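Packing Small Accessories in Shallow Corrugated Boxes
Group project report, Packaging and Materials Handling
Ronja Isaksson, Ottar Öberg, Tormod Halvorsen

1. Background

Mindedlow ships replacement power cords in flat die-cut cartons supplied flat by Barklow. The cartons are erected by hand, filled and closed without tape. The company asked our group to look at two complaints from the returns desk: lids that would not stay shut, and cords that arrived with a sharp bend behind the plug. The second complaint accounted for 92 of the 133 returns we were given access to.

2. Method

We worked from a stock of erected cartons and a mixed bin of black cords. Each cord was coiled, tied at the waist of the bundle and placed in a tray. Three placements were compared: parallel to the long wall, parallel to the short wall, and diagonal. After closing, the cartons were stacked 11 high and left until the following morning, then opened and inspected under the same lamp. Bend radius behind the plug was measured with a set of radius gauges.

Coil length was not controlled in the first round. This was corrected before the second round by winding every cord on a wooden former, and only second-round results are used in this report.

3. Results

Parallel placement against the long wall gave the neatest appearance but pushed the plug into the corner, where the strain relief took the load when the lid came down. Placement along the short wall was rejected early - the bundle had to be folded over itself to fit, and the lid bulged at the centre.

Diagonal placement left the plug lying on top of the coils, clear of the tray walls. Bend radius was larger in all sizes tested. The main drawback is the free end of thin wire, which tends to spring away from the bundle and can be caught by a side flap on closing.
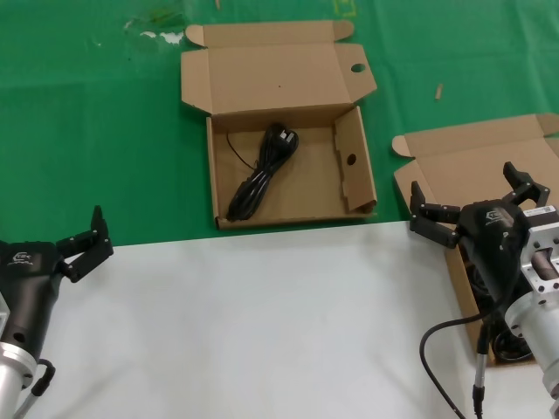

Gunvor Westerberg replied to our draft that the diagonal was fine for the cord but that the plug pins would mark the inside of the lid, and she wanted to see the plug turned pins-down before anyone changed the work instruction.

We repeated part of the second round with the plug turned. Marking on the lid was reduced, but the bundle sat higher at one end and closing force increased slightly.

4. Recommendation

Adopt diagonal placement, with the free end tucked under the tie before the side flaps are folded in. Plug orientation should be settled in a separate trial before the next order of 3000 cartons is placed with Barklow.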